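3.2 손으로 보여주는 시연: 식탁 정리 작업

앞 절에서 원격조종 이야기를 길게 했으니 이번에는 손에 드는 그리퍼 이야기를 해 보려고 합니다. 솔직히 말하면 저는 원래 원격조종파였어요. Muvotley 암을 리더-팔로어로 묶어서 쓰면 관절값이 그대로 기록되니까 학습 쪽에서는 참 편하거든요. 그런데 집 안에서 하는 일, 그러니까 식탁 위에 쌓인 과자 상자며 구겨진 봉지를 치우는 일로 넘어가니 이 방식이 금방 답답해졌습니다. 조종하는 사람이 물건에 닿았다는 느낌을 거의 못 받아서, 얇은 포장지 하나 집는 데도 한참을 더듬거리게 되더라고요. (공저자 Keegan Turcotte는 이걸 "오븐 장갑 끼고 바느질하기"라고 불렀는데, 저도 직접 해 보고 바로 동의했습니다!)

그래서 Prolby 데이터셋에서는 사람이 그리퍼를 직접 손에 쥐고 움직이는 방식을 주로 썼습니다. 로봇 팔은 수집 현장에 가져가지 않고, 그리퍼에 달린 카메라 영상과 손가락 벌림 폭, 그리고 영상에서 복원한 6자유도 궤적만 남깁니다. 이렇게 모은 시연이 모두 2348개이고, 그중 753개가 이 절에서 다루는 식탁 정리 작업입니다. 나머지는 서랍 여닫기와 컵 옮기기인데 그쪽은 4장에서 따로 다룹니다.

작업 지시는 일부러 느슨하게 줬습니다. "식탁 위 물건을 옆에 있는 통으로 옮겨 주세요." 이게 전부예요. 어떤 것부터 집을지, 어느 쪽에서 접근할지는 시연자 마음입니다. 처음에는 순서를 정해 줬는데, 그러면 다들 같은 경로로만 움직여서 정책이 물건의 위치를 외워 버리는 것 같았어요. 순서를 풀어 준 뒤로는 접근 방향이 훨씬 다양해졌고, 대신 망설이는 구간도 늘었습니다. 이 망설임을 잘라낼지 말지를 두고 꽤 오래 토론했는데, 결국 손가락이 물건에 닿기 전의 정지 구간만 줄이고 나머지는 그대로 두기로 했습니다. 접촉 뒤에 멈칫하는 건 대개 다시 쥐려는 동작이라 버리기가 아깝더군요.

물건 구성도 조금 설명할 필요가 있겠네요. 상자처럼 모서리가 분명한 것, 캔이나 원통처럼 굴러가기 쉬운 것, 비닐이나 종이처럼 잡는 순간 모양이 변하는 것을 한 식탁에 섞어 놓았습니다. 세 부류를 따로따로 모으면 정책이 부류마다 다른 버릇을 배우는데, 섞어 놓으면 옆 물건을 건드리지 않으려고 손목을 비트는 동작이 자연스럽게 들어옵니다. 저는 이 손목 동작이 이번 데이터에서 제일 마음에 들어요.

그림 4. 손에 쥔 그리퍼의 카메라에서 본 식탁 정리 작업. 첫째는 손가락을 벌린 채 긴 빨간 상자를 향한 순간, 둘째는 빨간 원통형 Skittles 용기를 양쪽 패드 사이에 둔 순간. 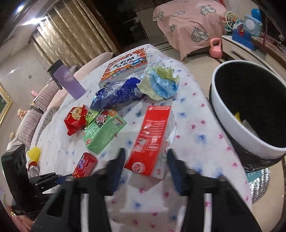
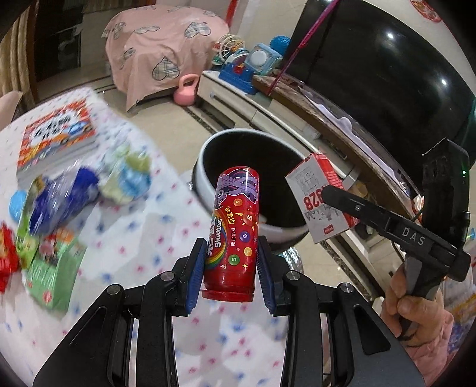
시연자에게 그리퍼를 직접 쥐게 하면 로봇이 따라 할 수 없는 동작까지 기록되지 않을까?

그런 동작은 분명히 섞여 들어오며, 우리는 수집이 끝난 뒤에 걸러냅니다. 복원한 궤적을 Muvotley 암의 기구학 모델에 넣어 관절 한계나 속도 한계를 넘는 구간이 있으면 해당 시연을 표시하고, 넘는 구간이 짧으면 시간 축만 늘려서 살립니다. 그래도 풀리지 않는 시연은 학습에서 뺍니다.

이 질문은 내부 세미나 때마다 나와서 아예 본문에 넣었습니다. 덧붙이자면, 걸러내기를 시연자에게 미리 알려 주는 것도 시도해 봤어요. 한계를 넘으면 소리가 나게 했는데, 결과가 영 별로였습니다. 소리를 피하려고 다들 팔을 몸에 붙이고 조심조심 움직이는 바람에 평소 정리하던 손놀림이 사라져 버렸거든요. 그 버전은 며칠 만에 껐습니다.

시간 정렬에서도 고생을 좀 했습니다. 벌림 폭 신호가 영상보다 늦게 들어오는 문제인데, 3월에 모은 초기 시연에서는 이 지연이 세션마다 달랐습니다. 그 상태로 학습한 정책은 물건에 다 가서도 한 박자 늦게 손가락을 닫았고, 원통형 물건이 특히 잘 빠져나갔어요. 지금은 세션을 시작할 때 그리퍼를 천천히 열었다 닫는 동작을 13회 반복하게 하고, 영상에서 읽은 손가락 간격과 센서 신호를 맞춰 지연을 추정합니다. 번거롭다는 불평은 들었지만 저는 이 절차를 뺄 생각이 없습니다. 초기 시연 가운데 지연을 되살릴 수 없는 것들은 위의 753개에 넣지 않았습니다.

정책은 Ellery 구조를 그대로 가져다 썼고, 관측은 손목 시점 영상과 현재 벌림 폭뿐입니다. 고정 카메라를 하나 더 두면 좋지 않겠냐는 의견도 있었는데, 그러면 집집마다 카메라 위치를 다시 맞춰야 해서 이번에는 포기했습니다. 손목 시점만 쓰면 통이 시야 밖으로 나가는 순간이 문제입니다. 그래서 직전 프레임 몇 장을 함께 넣었고, 통이 어느 쪽에 있었는지는 이 짧은 기억으로 버팁니다. 물건을 든 채로 몸을 크게 돌려야 하는 배치에서는 여전히 헤매곤 해요.

원격조종 데이터를 완전히 버린 건 아닙니다. Drasonach 조종기로 모은 시연 1000개를 사전학습에 섞었는데, 여기에는 실제 로봇의 관성과 제어 지연이 그대로 들어 있습니다. 손으로 모은 시연만으로 학습하면 궤적은 예쁜데 로봇이 방향을 바꿀 때 끝점이 살짝 밀리고, 둘을 섞으면 그 밀림이 줄었습니다. 섞는 비율은 손으로 이것저것 바꿔 보며 골랐다는 점을 밝혀 둡니다. 체계적인 탐색은 하지 않았고, 비율에 따른 차이는 부록 B에 곡선으로 실었습니다.

마지막으로 시연자 쪽 피로 이야기입니다. 손에 드는 그리퍼는 원격조종기보다 배우기가 훨씬 쉬운 대신 손목이 먼저 지칩니다. 세션 후반으로 갈수록 접근 높이가 낮아지고 물건을 끌듯이 옮기는 시연이 늘었는데, 이런 시연도 성공으로 표시되어 있으면 빼지 않았습니다. 다만 3.4절의 평가에서는 세션 전반과 후반을 나누어 결과를 보고합니다.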